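Placar Vameck - Guia de instalação e uso
Secção 4: Preparar o placar para o dia de jogo
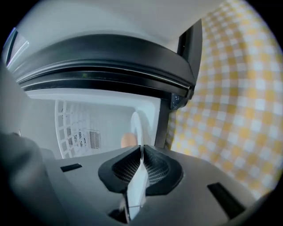 Fig. 4 - Garra cinzenta e preta junto a um eletrodoméstico de cozinha aberto.

Parabéns, a parte pesada está feita! Com o placar fixado e ligado à corrente (secção 3), falta pô-lo a contar pontos. Reserve uma meia hora antes da primeira partida e faça tudo com calma, de preferência com a bancada ainda vazia.

4.1 Emparelhar a consola

1. Ligue o interruptor geral do placar. Todos os segmentos acendem durante alguns segundos e depois aparece o número de série.
2. Ligue a consola Okonkwo e mantenha premida a tecla CANAL até o visor piscar.
3. Escolha o canal 18 com as setas. É o canal de fábrica e serve para a maioria dos campos.
4. Prima OK. O placar responde com dois apitos curtos e mostra 0-0.

Nota: se houver outro placar Vameck no mesmo complexo, passe um deles para o canal 33. Dois jogos no mesmo canal dão resultados muito criativos.

4.2 Escolher a modalidade

1. Abra MENU > MODALIDADE.
2. Introduza o código do desporto: 251 para futebol americano, 663 para râguebi.
3. Confirme a duração de cada período e o número de descontos de tempo por equipa.
4. Grave com a tecla vermelha. Sem este passo, a consola volta à modalidade anterior quando for desligada.

No futebol americano, o placar passa a mostrar também a descida, as jardas que faltam e a posse de bola. Fica lindíssimo à noite, com as luzes do campo acesas - vale a pena experimentar logo no primeiro treino!

4.3 Nomes das equipas

Cada nome pode ter até oito letras. Escreva o da equipa da casa primeiro e use a tecla TROCA se as equipas mudarem de lado ao intervalo. Os acentos são aceites a partir da versão de software Encombe, publicada em 3 de agosto de 2019. Nas versões mais antigas, o placar mostra um espaço no lugar da letra acentuada.

4.4 Teste da buzina

1. Avise quem estiver perto do placar.
2. Regule o volume para o nível 2.
3. Prima BUZINA uma vez e suba um nível de cada vez até se ouvir bem na linha de fundo oposta.

CUIDADO: não teste a buzina com alguém na escada ou na plataforma de manutenção. No nível máximo, use proteção auditiva.

4.5 Durante o jogo

Para somar pontos, prima a tecla da equipa e depois o valor da jogada. Enganou-se? A tecla ANULAR desfaz as últimas cinco ações, incluindo as do relógio. Com o módulo Flultetti instalado, o resultado segue também para o ecrã do balneário (ver secção 6).

Se a consola ficar sem bateria, o relógio continua a correr no placar. Ligue o cabo de reserva à tomada lateral e retome o comando com OK.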